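Ticket 1764: Divider organizer, uneven slot width
Opened: March 17, 2021
Customer: Veronica Sârbu
Handled by: Cristian Guzmán, Soltasura support
Product: Udora open-front organizer, cream
Status: Waiting on customer

Customer wrote:
I bought 2 of these for the pantry, to stand lids and cutting boards in. On both, the slot at one end is wider than the others and a thin lid falls over in it. Can I slide the divider over? I pushed on it and it won't move. I don't want to snap it.

Reply from Cristian:
Hi Veronica, please don't push any harder. The dividers are molded as part of the bin and can't be moved or taken out. The wider slot at the end is normal for this model, so I can't treat it as a defect. Use it for your thickest board. For thin lids, put a strip of shelf liner on the floor of the slot, and load the low side facing you.

Customer wrote:
Liner helped with the small lids. The big glass one still leans. Would a return be possible on one bin? It's unused.

Reply from Cristian:
Yes, an unused bin can come back within 10 days of this message. I have emailed the label. Wipe off any dust and pack it with paper between the dividers so they don't crack in transit. The one going back should look like this, with nothing left in the slots:
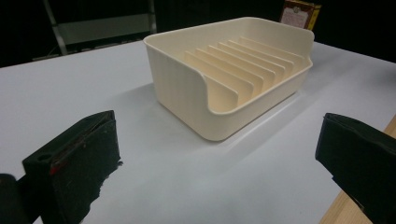
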